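Wrist cameras and the part that never leaves the picture

Posted January 6, 2021 by Aino Pitkänen
14 comments | Share

The Larkatano group at Wevville has finished the first round of tests on self-masking for wrist-mounted cameras. The question was narrow. A camera carried close to the gripper sees the gripper all the time, and a policy trained on its pictures has to learn which pixels belong to the arm and which to the work. We wanted to know if telling it beforehand makes a difference. 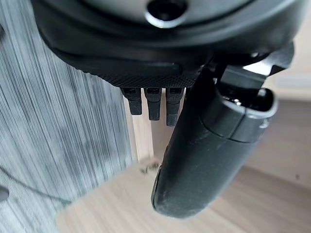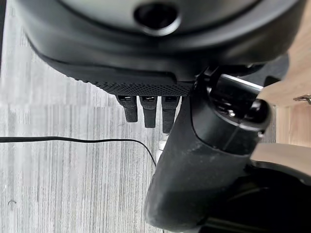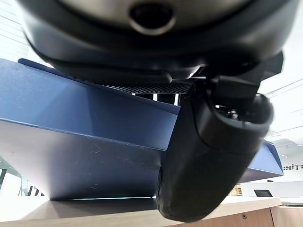
Wrist views, with the dark underside of the housing along the top and the black finger to the right of centre.

What was compared

Three versions of the same policy were trained on the same 3,597 demonstrations. Network size, training length and learning rate were held fixed. The only change was in how the wrist pictures were treated before they reached the encoder.

Version A used the raw picture. Version B used a fixed mask, drawn once by hand, which set the housing and the finger to a flat grey. Version C used a mask computed at every step from the joint readings and a model of the gripper, so that the masked area followed the finger as it opened and closed.

Each version was then run on the held-out tasks, with the start positions drawn from one shared list. A run was stopped when the task was complete, when the arm reached a force limit, or after 1,000 control steps.

Results

Version C did best, though by less than we had expected. Most of its lead over version A came from tasks set up against backgrounds that did not appear in training. On familiar backgrounds the two were hard to tell apart, and we would not claim a difference from this number of runs.

Version B was the worst of the three. The fixed mask is drawn for one finger position, and when the finger moves away from it the mask covers part of the work and leaves part of the finger showing. Small parts near the fingertip suffered most, as did thin cables, which were often hidden under grey at the moment the policy needed them. A larger mask made this worse and a smaller one brought the results back towards version A.

We also looked at streaked pictures. During fast wrist motion the background smears into long lines while the housing stays fairly sharp, as it moves with the camera. Of the demonstrations, 781 were tagged as containing at least one badly streaked stretch. Removing them from training lowered the score of all three versions. They have been put back.

Dirt and wear

One side result may be of use to others. Scuffs and dust on the finger change slowly over a long collection period, and the raw-picture policy picks up on them. When the finger cover was swapped for a clean one, version A lost about a tenth of its score. Version C lost almost nothing, as the cover is masked out. The test was carried out on one arm only and should be repeated before anyone relies on it.

Limits

The computed mask depends on the camera mount staying where it was calibrated. A knock to the bracket shifts the mask by several pixels and there is at present no check for this. Lens change over a long session was not measured. Nor does the mask deal with the shadow of the gripper, which falls on the work and moves with the arm. Two of the stubborn failures in version C look like shadow problems, but the logs are too coarse to be certain.

Next steps

Tremblay, our calibration tool, will be extended to compare the predicted outline of the housing with the visible one at the start of every run – a drift warning is the first aim, automatic correction the second. The masking code is already merged into Trotesar and is switched off by default. Groups with older mounts should recalibrate before turning it on. The August recordings were made before the current camera bracket was fitted and should not be used with it.

Comments and corrections to Aino Pitkänen, Larkatano group, Wevville.

© Larkatano 2021 | Contact | Back to top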